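Buscar en el catálogo Buscar Todas las categorías Búsqueda avanzada

Kirnau Mano

Puesto de teleoperación y guiado manual para brazos de sobremesa

Hay dos maneras de explicarle a un brazo cómo se recoge una mesa. La primera es escribir un programa, y quien la haya probado con una taza tumbada ya sabe lo larga que se hace la tarde. La segunda es cogerlo de la muñeca y enseñárselo, como a un sobrino con buena voluntad y poca iniciativa. Kirnau Mano está pensado para la segunda.

Se trata de un puesto completo para grabar demostraciones. Incluye un brazo maestro ligero que mueve la persona, un brazo seguidor que hace lo mismo con algo menos de gracia, una cámara pequeña en la muñeca y el programa que lo guarda todo en orden. Lo fabrica Cudberg y lo distribuimos nosotros, Fluranham, que además atendemos el teléfono.

Dos modos de trabajo

Guiado a mano. Se pulsa el botón de la muñeca, el seguidor afloja las articulaciones y se le lleva por donde haga falta. El brazo compensa su propio peso, de modo que el hombro del operario llega entero a la hora de comer. Va bien para enseñar recorridos amplios, posiciones de reposo y todo lo que dependa más del camino que del dedo.

Mando a distancia. La persona se sienta delante del brazo maestro, mete índice y pulgar en la empuñadura y trabaja mirando directamente la mesa o la imagen de la muñeca. Al principio todo el mundo mira la mesa. Al cabo de un rato casi todos se pasan a la imagen, y hacen bien: lo que no se ve desde la muñeca tampoco lo verá luego el robot, y conviene enterarse mientras se graba.

Se puede cambiar de un modo a otro dentro de la misma demostración. El programa anota el cambio y, si se le pide, elimina la pausa en la que el operario busca el botón.

Los dedos

La pinza lleva dos dedos paralelos con funda de espuma recambiable. La espuma agarra bien la porcelana, regular el aluminio y fatal cualquier bolsa de plástico, igual que las personas con guantes. Se desgasta por los cantos y al cabo de unas semanas presenta un aspecto lamentable que no afecta al agarre. Cambie las fundas cuando se vea el soporte, no antes. Lo decimos en contra de nuestro propio interés comercial.

El paquete de tareas domésticas Bukhari

Con el puesto se entrega una licencia del paquete Bukhari, una colección de guiones de tarea para mesa y encimera: poner de pie lo que está tumbado, sacar cosas de una bandeja, juntar posavasos, pasar objetos a una cesta. Cada guion indica al operario qué se espera de él y cuándo se da por terminada la demostración. No indica cómo hacerlo, porque precisamente eso es lo que se quiere grabar.

Recomendamos empezar con 100 demostraciones por tarea y mirarlas antes de grabar más. Mirarlas de verdad. Un cliente nos escribió muy disgustado porque su brazo hacía una pausa encima de cada objeto antes de cogerlo; revisadas las grabaciones, la pausa era del operario, que dudaba. El robot había aprendido a dudar con una fidelidad admirable.

Conviene también desordenar la mesa entre toma y toma. Si la lata está siempre en el mismo sitio, el brazo aprenderá el sitio y despreciará la lata.

Qué trae la caja

Brazo maestro con empuñadura de dos dedos
Brazo seguidor con pinza paralela
Cámara de muñeca con soporte y cable
Pedal de inicio y fin de toma
3 juegos de fundas de espuma
Mordazas para encimera o banco
Fuente de alimentación y parada de emergencia
Licencia del programa de grabación y del paquete Bukhari

No trae ordenador. Tampoco vajilla; aconsejamos la que ya no le guste.

Datos

Alcance del seguidor: 447 mm
Memoria local: unas 3.000 tomas cortas
Conexión: USB y red por cable
Montaje: sobremesa, canto máximo según mordaza
Idiomas del programa: español, inglés, alemán
Referencia: KM-447

Instalación

Fije primero el seguidor y después el maestro, los dos mirando hacia el mismo lado. Montarlos enfrentados es posible, y hay quien lo prefiere, pero durante la primera hora la izquierda estará a la derecha y se romperá algo. Deje la parada de emergencia al alcance de la mano que no va en la empuñadura. Calibre con la pinza cerrada y la mesa despejada. Si el seguidor tiembla en reposo, repita la calibración antes de llamarnos; si sigue temblando, llámenos.

La garantía cubre motores, electrónica y cableado. No cubre líquidos, caídas desde la encimera ni lo que el brazo haya aprendido de usted.

Disponibilidad

Bajo pedido. Los puestos encargados ahora salen del almacén en noviembre. Las fundas y los cables están en existencias y salen antes, lo que sirve de poco consuelo si todavía no se tiene el brazo.

Comentarios de lectores

tallerdelsur
Llevamos dos meses con él. El guiado a mano, suave. El pedal resbala en suelo de baldosa, le hemos puesto cinta por debajo y listo. El manual en español está bien escrito, se agradece.

m_encimera
Lo de desordenar la mesa entre tomas debería venir en letra grande. Repetimos una semana entera de trabajo por no hacerlo.

pinzafina
¿Las fundas valen para la pinza del modelo anterior? En la ficha de recambios no lo pone.

Fluranham, distribución y servicio técnico | Contacto | Aviso legal | © Fluranham 2019-05-13 | Volver arriba
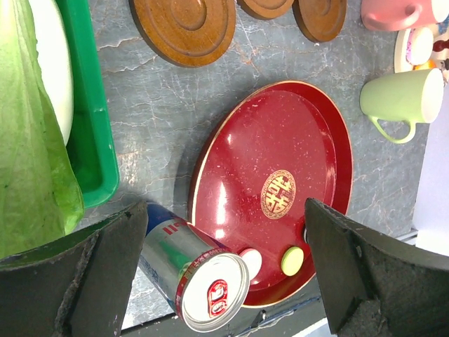
¿Puede una misma tarea grabarse entre varios operarios?
Se puede, y suele dar buen resultado siempre que todos sigan el mismo guion y cada uno grabe con su propio perfil. El programa guarda el perfil junto a cada toma, de modo que después es posible separar las de una persona o retirarlas sin tocar el resto.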